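**Outdoor run checklist, student rover project**
Vehicle: Tefera (four-wheel base, second build)
Route: front road, lawn side out, steps side back
Checked by: Shewit Lemma. Second check: Tolera Hadgu
Faculty sign-off: Liudmyla Hrytsenko
Month: February

Mark each line OK, FIX or N/A. If you write FIX, say what is wrong in the comment. A FIX in section 1 or 2 means no run until it is cleared.

## 1. Vehicle, on the bench

- [x] **Battery strap tight, no play.** OK.
- [x] **Battery case free of dents and swelling.** OK. Pack 3 used. Pack 2 is still in the metal box and should stay there until Teodoro has tested it.
- [x] **Main fuse seated, spare fuse in the lid.** OK.
- [ ] **Wheel nuts, all corners.** FIX. Rear left turned a little by hand. Tightened and marked with paint pen. Cleared by T.H.
- [x] **Bumper switch stops the motors when pressed.** OK, tried from the left, center and right.
- [x] **Cables tied away from wheels.** OK. One tie at the front left has a sharp end. Trim it next time the cover is off.
- [x] **Camera mount locked, lens clean.** OK.

## 2. Stop functions

- [x] **Red button on the vehicle cuts motor power.** OK.
- [x] **Handheld stop works at 33 feet.** OK.
- [x] **Handheld stop works at 50 feet.** OK on the second try. The first try was slow. Meron changed the batteries in the handheld and it was fine after that. New rule: fresh batteries at the start of every outdoor session, and write it on the lid.
- [x] **Vehicle stops by itself when the radio link is lost.** OK. Switched the handheld off with the wheels up on the stand.
- [x] **Speed limit set in the Skikaveck config file.** OK. Set to walking pace. Do not change this on site.

## 3. Route

Walk the whole route before the vehicle is switched on. The person holding the stop has to be one of the people who walked it.

- [x] **Road clear of people and vehicles at start.** OK.
- [x] **Curb on the lawn side: line agreed.** OK. Stay well off it. The planner treats the grass as drivable if the curb edge is missed, so the operator should steer by hand if the vehicle drifts left.
- [x] **Seams and cracks looked at.** See comment below.
- [x] **Steps side: keep-out line entered in the map.** OK. Checked on the laptop by Shewit and again by Tolera.
- [ ] **Cones at the far end.** FIX. We were short of cones. Meron stood at the turn point with a vest and a radio instead. Accepted by L.H. for this session only.

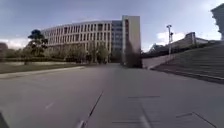 *Photo: Claltalska student robotics project*

**Comment on seams.** The dark line that runs up the middle of the road on a diagonal is the one to watch. The vehicle meets it at a shallow angle, and a caster or a narrow wheel could follow it. Our tires are wide enough that we rated this low. If anyone fits the narrow wheels again, this line has to be rated again. The joints between the paving slabs on the right are a different matter, as the rover takes those more squarely on the return leg.

**Comment on lane marks.** The white dashes on the asphalt are faded. Do not count on them for line following. Tolera asked whether the lane detector should be left on to collect data. Agreed, as long as its output is not connected to steering.

**Comment on light.** Overcast is good for us. With low sun the big pale building ahead may wash out the camera, and the exposure setting has not been tested for that. Add a line to the next version of this form.

## 4. People

- [x] **Stop holder named and holding nothing else.** OK. Shewit. Phone in bag.
- [x] **Spotter in vest on each side.** OK. Tolera on the lawn side, Teodoro on the steps side.
- [x] **Everyone knows the stop word.** OK. The word is "stop." Last month two people used different words.
- [x] **Laptop operator seated, not walking with the vehicle.** OK.
- [ ] **First aid kit on site.** FIX. It was in the lab. Teodoro went back for it before power-on. It now lives in the Dustent case with the chargers.

## 5. After the run

- [x] **Main power off, battery out, terminals capped.** OK.
- [x] **Wheels and bumper checked for damage.** OK. Light scuff on the bumper, left side. It was there before and is in the log.
- [x] **Logs copied in two places.** OK. Run 9 has a gap where the laptop went to sleep. Turn off sleep mode.
- [x] **Road left clear, vests returned.** OK.

## Open items

1. Buy or borrow more cones. Meron.
2. Trim cable tie, front left. Tolera.
3. Test pack 2 and either relabel or dispose of it. Teodoro.
4. Add low sun line to section 3. Shewit.

**Result:** run allowed with the fixes noted. The same route may be used again after item 1 is closed. A different route needs a new walk and a new copy of section 3.

Signed: S. Lemma, T. Hadgu
Reviewed: L. Hrytsenko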